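Skolton glove kit: pre-use safety check, June
Unit 231, on trial from Daltier. Checked by me (Iida Lahtinen), second pair of eyes Kofi Agbenyega.

1. Glove and wrist band: OK
Snug, no loose stitching. I'd like a smaller size in the box though, Keerthana was swimming in it!

2. Sensor wires on back of hand: OK
No bare ends. I gave each one a gentle wiggle and the readings held.

3. Marker squares: OK
Clean and tight on their mount. Wipe with a dry cloth only, the manual's quite firm on that.

4. Cable runs: NEEDS ACTION
My main grumble, really. The leads are long and they wander, so whoever's folding ends up minding cables as well as the shirt.

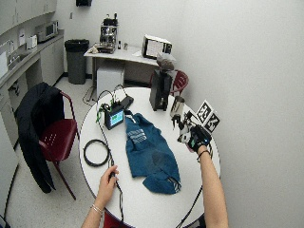 Kofi reckons a couple of clips would sort it, and I've asked Daltier whether they sell any (no answer yet). Until then, left hand clear before you start a fold, please.

5. Connectors: OK
All click home properly. Lovely change from the Gotton set.

6. Battery pack: RECHECK
Rated for 3000 charges, supposedly. Felt a bit warm to me at 49 minutes, so stop at 40 for now and let it rest.

7. Drinks away from kit: FAIL
You know who you are.

Pass with 2 actions open (items 4 and 6). Kwaku to sign off once the clips are on.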